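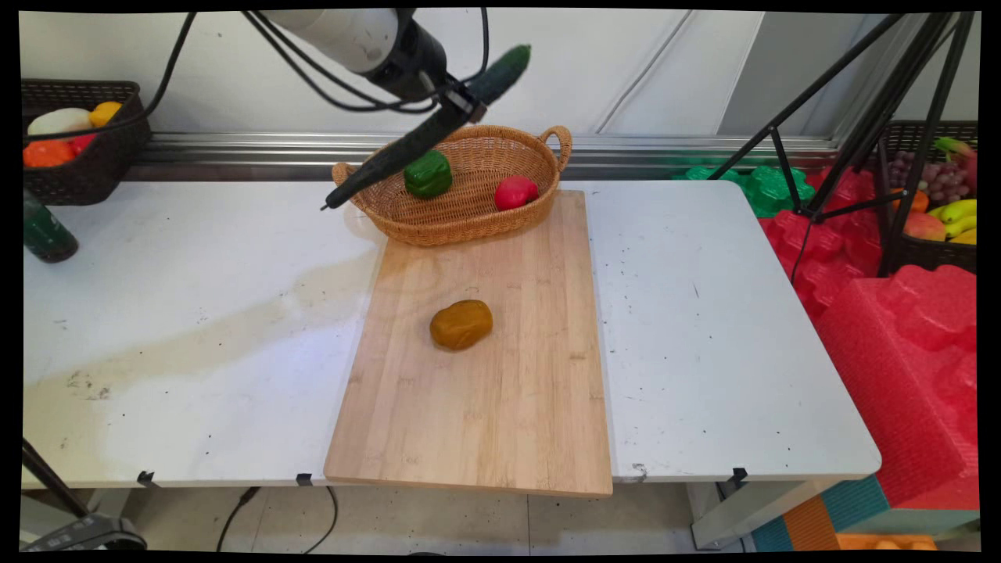 Kitchen chore robots

Kitchen chore robots are machines meant to do the small jobs around food at home: putting groceries away, sorting produce, washing up, wiping down. I keep this page for the Clerwood home tech wiki, and the question I get most is whether you can have one yet. Not really, no! But they're getting closer than I expected when I started writing here.

What they can do

Picking up one thing and putting it in another thing is the part that mostly works. Potatoes, peppers, apples, cucumbers, that kind of shape (firm, not too slippery) is fine for a decent two-finger gripper. Kevin Castaño, who ran the Garrido trials, let his arm sort vegetables 200 times and it dropped 35 of them. I'd be annoyed if my kids did that, but I was still pretty impressed.

Grapes are harder, and so is anything in a thin plastic bag. Baskets are a pain too, with handles that stick up right where the arm wants to go.

Speed

Slow. So slow! The Nalthorpe arm I watched in January took 4 minutes to clear a cutting board, and I could have done it while talking on the phone. Purificación Barrios told me her Anunar setup is faster, but she has to put the board back in the same spot every time or it gets lost.

Cutting and cooking

Most home projects stay away from knives, and I'm glad. Peeling a lumpy potato means turning it and feeling where the skin is, and the arms I've seen don't feel much of anything. Stirring a pot is easier and a few people have it going.

See also: Laundry folding machines, Dishwasher loading, Robot vacuums

Last edited Sep 14, 2018. The section on cutting still needs sources.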